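Search this blog Go

The gray wall

I have spent most of August thinking about a panel. I'd like to report that I spent it swimming.

When I moved my worktable into the corner of the back room, I had a picture in my head of a white table, pushed up against something calm, with very little on it. I would sit down at it in the mornings and be a person who finishes things. The wall behind the table had other ideas. It was a color I can only call landlord, with a patch near the outlet where a previous tenant had hung something heavy and then, I assume, stopped hanging it all at once.

Painting was the obvious answer, and I dislike obvious answers when they involve moving a bookcase. So I started reading about panels. There is a whole literature. People hold opinions on fabric-faced panels that other people reserve for religion or barbecue. I read 80 pages of one thread on seams alone, mostly between midnight and one, and came out the other side able to say "reveal" as a noun.

I narrowed it down to two makers. Kuusk sells a panel in a color called Overcast and Sadell sells one in a color called Nellcombe, and I ordered swatches of each and propped them on the radiator. They were the same gray. I asked Wenche Bråten from upstairs to come down and settle it, and she looked at them for a long while and picked up the radiator cover, which had come loose, and asked how long it had been like that. She preferred the radiator cover.

I went with Nellcombe. It was cheaper and it sounded like a village where somebody gets murdered on public television.

Then came the measuring. The wall is wider than one panel and narrower than two, a fact that had been available to me the whole time. You can solve this by cutting both so they match, with the join dead center, or by using one big panel and a skinny one next to it. Stellan Boström, who has hung more doors than I have walked through and who lent me his good level on the condition that I not lay it on the floor, was firmly for the big one and the skinny one. A join in the middle, he said, is where your eyes will live. Put it off to the side and you'll forget it's there.

I have not forgotten it's there. I will say that it's a better seam than I had any right to expect. I got it wrong by 8 millimeters on the first try and had to take the narrow panel back down, and the adhesive strips they send with these things come off with a sound I still hear when it's quiet. The second try took 20 minutes and some language.

What I didn't plan for is how much a plain wall tells on the table. Against the old paint, my clutter had company. Everything back there was a little bit wrong, so a dried-up glue stick just blended in. Now anything I leave out looks like it's been arrested. I put a pencil cup down on the first morning and it had the air of an exhibit. I moved the cup. I moved it four more times over the course of the day, and then I put it on the windowsill, where it has been happy.

So I've been clearing off. The white table came from Zamora, the used furniture place behind the car wash, and I bought it in part for how clean it looked under their lights. I should have wondered about those lights. A white table is a record of everything you do on it. Coffee comes off with a damp cloth. Pencil comes off with the white kind of eraser, never the pink kind, which I learned by using the pink kind. Red ink comes off until it's pink and then it would like to stay, and I have decided to let things like that stay, at my age.

My rules for the surface, such as they are: whatever I'm using can be out. Whatever I used yesterday has to make its case. Anything with a lid gets the lid put back on it before I go to bed. That last one is the rule I break, and I have lids all over this house with no idea what they used to belong to. I own more lids than containers. I'd love to see the math on that. 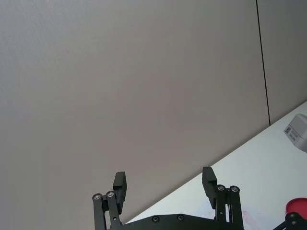 Does a wall panel with a pattern that faint show dust?

Mine gets a pass with the soft brush on the vacuum every couple of weeks, and between times I can't see any, though I also don't go looking with a flashlight.

The other thing people want to know is whether it makes the room quieter. The brochure certainly leans that way. I clapped in there before and I clapped in there after, standing in the same spot, feeling the same amount of foolish, and I think the second clap was a bit duller. It may have been a less committed clap. Phone calls do seem easier. Wenche says she can still hear me on them, word for word, and would I please call my sister back about the boat.

I've had a few mornings at the table now. The light comes in soft until up to two hours after breakfast and the gray goes paler on one side and I like that very much. I have not become a person who finishes things. I've answered some mail and sharpened some pencils and carried them to the windowsill. I did write this, over three sittings, and I got up in the middle of each one to run a fingernail along the join and see if it had opened.

It hasn't. There is one place lower down where I think the narrow panel sits a hair proud of the big one, and Stellan says it doesn't, and he brought the straightedge over to show me. We both crouched there for a good while. He says it's flat. I gave him back his level, which had never once been on the floor, and he checked the corners of it anyway.

Next up is the bookcase, which turned out to need moving after all, on account of the outlet. I'd blocked it. The lamp is currently running off an extension cord that goes under the door and into the hall, and I've stepped over it so many times that I now lift my foot in other people's hallways.

If anyone wants the leftover strip of Nellcombe, it's the length of a yardstick and about as wide as a paperback. I've been told it would make a nice pinboard. I've been told this by me, several times, and I already have a pinboard.

Contact | Copyright, all rights reserved | Back to top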